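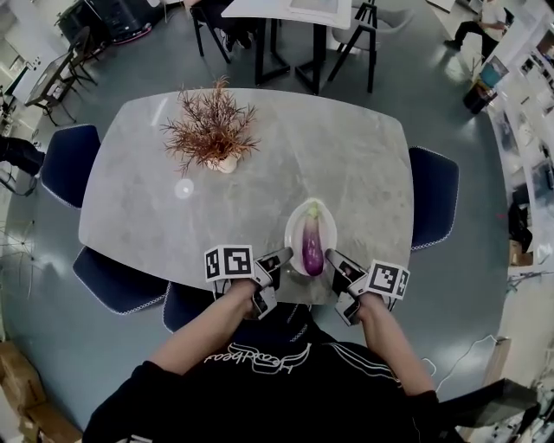 Veerle Verschueren meinte heute früh, ich solle beim Vormachen langsamer werden, vor allem kurz vor dem Zugreifen. Das Modell lerne sonst nur, dass die Finger irgendwann zu sind, und wisse nichts über den Weg dorthin. Sie hatte sich die Aufnahmen von gestern angesehen und bei der Aubergine 71 Durchgänge gestrichen. In den meisten war ich zu schnell, in ein paar standen die Greifer schief zueinander.

Also die Aubergine noch einmal von vorn. Teller auf den Tisch, Frucht längs darauf, mit beiden Greifern von den Seiten heran, halten, anheben, wieder ablegen. Dann den Teller ein Stück verschieben und dasselbe noch mal. Die Würfel mit den Markern müssen dabei frei bleiben, sonst springt die Spur. Ich habe mir angewöhnt, vor jedem Start die Handgelenke einmal zu drehen und auf dem Monitor zu prüfen, ob beide erkannt werden.

Bis zum Mittag waren es 184 Durchgänge. Danach Pause, Suppe bei Tichý, die rechte Hand hat noch beim Löffelhalten gekribbelt. Die Federn in den neuen Griffen sind härter als die alten. Ich habe das in Studitz gemeldet, Antwort steht aus.

Am Nachmittag ging es besser. Wenn ich leise bis drei zähle, bevor ich schließe, stimmt das Tempo ungefähr. Mit links bin ich immer noch etwas später dran als mit rechts. Veerle sagt, das sei nicht schlimm, solange es nicht jedes Mal gleich viel ist. Im Protokoll für Lastberg steht jetzt eine eigene Spalte dafür.

Insgesamt haben wir für das Gemüse nun 578 brauchbare Aufnahmen - Paprika und Zucchini mitgerechnet. Gurke fehlt noch ganz. Das Hochladen zu Sketent ist gegen 17 Uhr einmal abgebrochen, beim zweiten Versuch lief es durch.

Abends Handgelenk gekühlt. Morgen vor dem ersten Durchgang neu kalibrieren und Ersatzakkus mitnehmen.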